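How to Get Your Ebooks Onto Your Reader and Keep Them in Order

Posted November 27, 2019

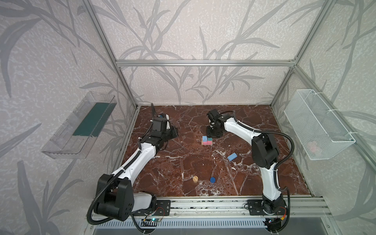 If you are anything like me, you have ebooks scattered everywhere. A few in the downloads folder, a few attached to old emails, and at least one copy of the same novel in each format going, just in case! I spent most of June sorting mine out, and I had 533 files by the time I'd gathered them all together, so I do know how it feels to look at the pile and want to go and put the kettle on instead.

I use a Hamum reader and a little free program called Ovico on my laptop, but the steps are much the same whichever ones you have.

What you will need

Your reader and its cable
A computer with a bit of room on it
Your ebook files, wherever they have got to
An hour or so, and a cup of tea

Step 1. Put everything in one folder

Make a new folder and call it something plain, like Books In. Search your computer for files ending in epub, pdf and doc, and copy them all across. Copy them, please, don't move them. You can delete the originals later on, when you're happy that everything opens.

Step 2. Pick one format

EPUB is the one I'd go for with novels, as the words flow to fit the screen and you can make the letters bigger when your eyes are tired. PDF pages stay exactly as they were laid out, so they suit cookery books and knitting patterns but can be a misery on a small screen. If you have a story only as a DOC, open it in Ovico, choose Convert, then EPUB, and wait for the green tick.

Step 3. Fix the names

This is the slow part (sorry). Click on a book, choose Edit Details, and check the title and the author. I put surnames first, so my Bodnár sea stories all sit together, and I add a number for anything in a series. The four Rostitz mysteries used to come up in the wrong order and I read the last one second, ending and all. I'm still cross about it.

I do 70 books in an evening and then stop, or I start making silly mistakes.

Step 4. Send them across

Plug in the reader, wait until it shows up in Ovico, tick the books you want and press Send. Try a handful first and open each one on the reader before you send the rest. Mine gets very sluggish with more than 400 books on it, so I only carry what I might really read and leave the others on the laptop. Always choose Eject before you pull the cable out.

Step 5. Make a spare copy

Copy the whole tidy folder to a memory stick and pop it in a drawer. I redo mine whenever I've bought a few new ones.

If a book won't open

Try converting it again from the original file. If it came from a shop, sign in to your account there and download it afresh, and check the reader is signed in to the same account too. Books with a shop lock on them generally won't convert, so those are best read in the shop's own app.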